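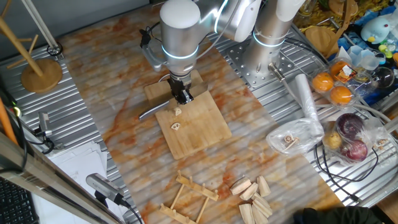 Chapter 9
What the Planner Thinks It Knows

Most planning software is tested on a clean table with one object. Be suspicious of those results. A slice of lotus root on a cutting board, with a knife lying beside it, is a harder problem than many papers admit. The slice has holes. A depth map may fill them in, or may drop the slice altogether and report bare board.

The Stiltley planner, used through the rest of this book, was scored on 3508 logged grasps. It gave high confidence to 485 that failed. Its authors blamed calibration - they usually do. We will check that claim.

9.1 Confidence is a number

A planner returns a score with every grasp. The score comes from a model, and the model has never touched the board. Before you read on, open the Staltau logs and sort them by score.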